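Suturing by Teleop: FAQ for New Demonstrators

Zorkley bench, Monti building. Last updated Dec 12, 2024. Kept up by Mackenzie Dhillon. Read before your first session pls, saves us both time.

What am I being asked to do?

Sit at the console, drive two arms by remote control, put stitches in tissue. Everything you do gets recorded. The recordings train the policy. So: you're the teacher. You don't need to talk or explain, just sew.

Do I need to be a surgeon?

No. Half of our best demonstrators aren't. You need steady hands, patience and the 16 practice runs on the foam pad before anything you do counts. Surgeons have to do the practice runs too. Yes, all of them. Yes, even if you've done this for years on people.

What's a "demo"?

One stitch, start to finish. Pick up needle, drive it through both sides, pull thread, tie, cut tails. Press the left pedal at the start and again at the end. Forgot the pedal? Tell whoever is on shift and we'll trim it by hand. Don't restart the whole row over it.

How do the hand controllers map to the arms?

Left hand drives left arm, right hand right arm. Motion is scaled down so big moves at your end are small moves at the tip. Wrist rotation is not scaled. That one trips everybody up in the first hour. Clutch (middle pedal) freezes the arms so you can bring your hands back to somewhere comfortable. Clutch often. Bent-up wrists make ugly data.

How tight should I pull the thread?

Snug, edges meeting, no puckering. There's no force feedback on this console so you are judging by eye only. Look at the thread: a straight line between the jaws and the entry point means the slack is gone, and from there you go slow. Look at the tissue too. If the edge lifts or bunches up, back off. Pull along the direction the thread is coming out and not straight up. 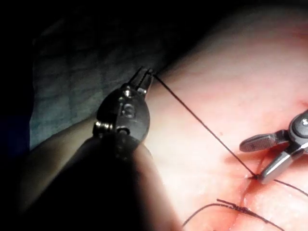

Keep the second arm close to the entry point while you pull. It can steady the edge or guide the thread, whichever you like, but don't park it out of view. The policy sees what the wrist cameras see. If your other tool is off somewhere doing nothing it learns to do nothing with it.

Can I grab the thread anywhere?

Pretty much. Tip of the jaws is best. Too deep and the thread gets stuck in the hinge, and then we have to stop and pick it out with tweezers. Don't squeeze and drag at the same time, it frays. Frayed thread = cut it off and ask for new.

What do I do with the old tails?

Leave them if they're not in your way. Trim if they are. We want some clutter in the data, first version was trained on super clean pads and fell apart the moment a loose end showed up next to the needle. Cosimo D'Amico has a long speech on this if you ask.

Which knot?

Instrument tie, square, 2 throws minimum. Wrap the thread around the closed jaws of one tool, reach for the short tail, pull through, lay it flat. Then the other direction. Same direction twice gives you a granny and it gets marked as a fail in review.

My loops keep falling off.

Everyone's do. Things that help:
Keep the two tips close together. Most people work way too far apart.
Wrap with the jaws closed, open only when you're going for the tail.
Leave a short tail. Long tails are harder to fish for, whatever it feels like.
Move the long end around the tool, or the tool around the long end. Pick one and stick to it for the whole session. Mixing both confuses the training, we tested this in March.

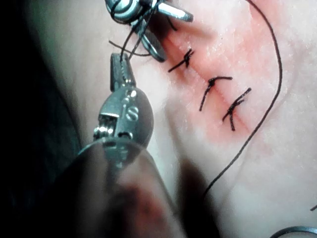

Let the rest of the thread lie in a wide curve on the far side of the stitches. If it's bunched up under the tools you'll catch it with the next wrap and tie yourself in. Same for the needle, set it down where you can find it again, away from the knot.

I messed up a throw. Start over?

No!! Keep going. Undo it, fix it, finish the stitch. Recoveries are some of the most usefull demos we have. A robot that's only seen perfect stitches has no clue what to do after a dropped loop. Only abort if the thread breaks, the needle bends, or you tear the tissue. Right pedal, hold it down.

Is it OK to work fast?

Smooth is what we care about. Fast and jerky gets filtered out by the Winach script anyway and then you've wasted the afternoon. No bonus for speed. Pausing is fine but if it's longer than a sip of coffee, clutch.

How many demos do you need?

Target for this round is 1,603. Odd number, I know, comes from the split Cosimo worked out across stitch positions. First 1,000 go to the base model and the rest are for corrections, see next one.

What's a correction session?

Different thing from a normal demo. The policy drives and you watch with your hands on the controllers. When it starts going wrong you press the clutch and take over, get it back to a good spot, let go. Don't wait until it's a disaster. Don't jump in at every wobble either. Normal demos first, we'll invite you to these once you've got a feel for it.

Can I move the arms by hand?

At setup only, with the brakes released and somebody from the bench next to you. Hand guiding is fine for getting the tools to the start pose. We don't record it for stitching, your hands end up in the camera view and the tips shake.

The picture went blurry on one side.

Normal if it's the shaft of the tool, it's too close to focus. Not normal if the tissue is blurry. Could be a smear on the lens. Stop, call us, don't wipe it yourself.

Who labels the recordings?

We do, with the Lonley tool. Each demo gets cut into phases (grasp, drive, pull, wrap, tighten, trim) and a pass or fail. You can see your own scores after review. If you disagree with one send the demo number to Mackenzie and she'll look agian.

Do I get breaks?

Yes. Take them. Data from tired people is easy to spot, the wraps get sloppy and the clutching stops. Water and snacks in the hallway, not at the console.

Something not covered?

Ask at the bench or leave a note on the sheet by the door.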